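Usament Completes First Collection Phase of Grocery Handling Program

Iltville, Mar 27, 2018

Usament today announced that it has completed the first phase of a program to gather worked examples for a learning system that handles packaged food and small household goods. The phase produced 2097 recorded demonstrations, against a target of 2000, and was carried out at the company's centre in Iltville with its partner Sandoval.

The program, named Levura, is intended to help robot arms pick up, move and set down the sort of items found on the shelves of any corner shop. People do this work easily and with little thought. A machine that has been set up for one carton on one conveyor often fails when the carton is replaced by a bag, or when the item has been turned on its side.

Levura approaches the problem by example. In each demonstration, a trained operator guides the arm through a short task from beginning to end. The position of the arm, the opening of the gripper and the view from a small camera near the gripper are recorded together. The learning system is later trained on the full set of recordings and tested on arrangements it has not been shown.

"We made a decision early on that the goods should be ordinary ones," said Declan Gilchrist, who directs the Levura program at Usament. "A wrapped sandwich does not behave like a small box, and a shiny wrapper does not look the same from one angle as it does from another. If the examples leave those differences out, the system has no chance to learn them."

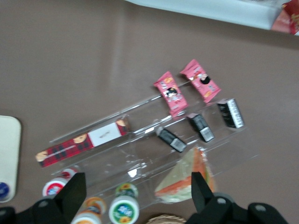

Operators worked in teams of two, with one guiding the arm and the other setting out the goods and checking each recording before it was saved. Items were moved between demonstrations so that the system would not come to depend on a fixed layout. Teams changed roles during each shift, and every operator completed a period of supervised practice before contributing to the program.

Recordings were accepted only if the task had been completed and all streams of data were in step. Demonstrations in which an operator made a small error and then corrected it were kept and labelled as such. Usament regards these as a valuable part of the collection, as they show the system how to recover when a first grasp is poor.

Sandoval supplied the recording software and carried out a separate review of the finished collection. The review was completed in February and led to a number of changes in the way tasks are named and sorted. Those changes have been applied to the whole of the first phase.

"Good labelling is slow work and it deserves to be done properly," Mr. Gilchrist said. "The Sandoval team asked us hard questions about what we meant by words such as 'place' and 'return'. The collection is better organized as a result, and our operators now have a much clearer guide to work from."

The second phase of the program will begin at the Iltville centre this year. It will use 3 workstations and will add longer tasks, in which several items must be handled in a set order. Lighting and table surfaces will be varied more widely than in the first phase, and operators will be asked to include more cases where items touch or partly cover one another.

Usament will also set aside part of the second collection for testing only. Results from these tests will be shared with Sandoval and used to decide which kinds of goods need further examples. The company has not set a date for the use of the system outside its own centre.

About Usament

Usament develops handling equipment and software for food distribution and retail supply. The company is based in Iltville, where it operates a test and training centre.

About Sandoval

Sandoval provides software for recording, labelling and reviewing data from industrial equipment. It has been a partner in the Levura program from its beginning.

Media enquiries may be directed to the communications office at Usament, Iltville. Requests to visit the centre should be made in writing.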